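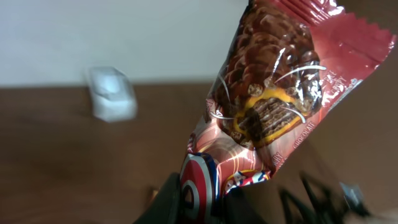

*Chocolate bar, red wrapper*

**Harkville Schools board > Middle school fundraiser, again**

**pustgate_parent** (June 4, 2018)
The newsletter says the candy sale brought in $3,387 for the science trip. Great. Is that before or after the supplier's cut? Last December they told us "over 3,000" and the bus still got canceled.

**bandmom_hv**
It's after. I asked the office.

**pustgate_parent**
Did they show you anything in writing?
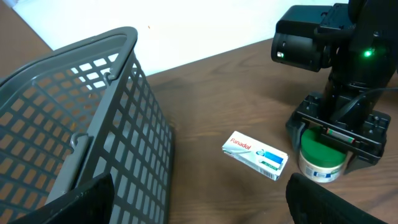 *Gray basket with a carrying handle*

**bandmom_hv**
No, and I didn't ask for it. My kid sold 30 bars and had a good time.

**tworivers**
Had a good time, or you sold them at work? Around 100 kids in that grade, and I bet it's the same few families every year.

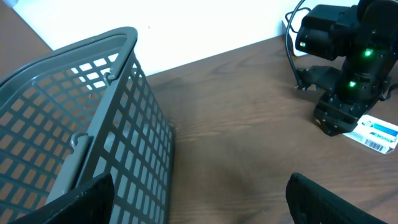
*Basket, side view*

**lefty_coach**
Disagree with tworivers. We're on the Havlow side and most of our street took part. Trip's worth it too.

**tworivers**
Worth it how? The write-up was one paragraph and a list of who went.
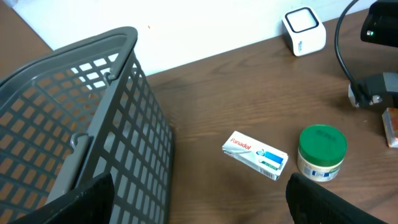 *Basket rim and handle clip*

**pustgate_parent**
Still waiting on a number for the bus. I'll believe in the trip when there's a permission slip in the backpack.

**bandmom_hv**
Slips went out already. Check the side pocket.

**pustgate_parent**
Checked. Got a lunch menu.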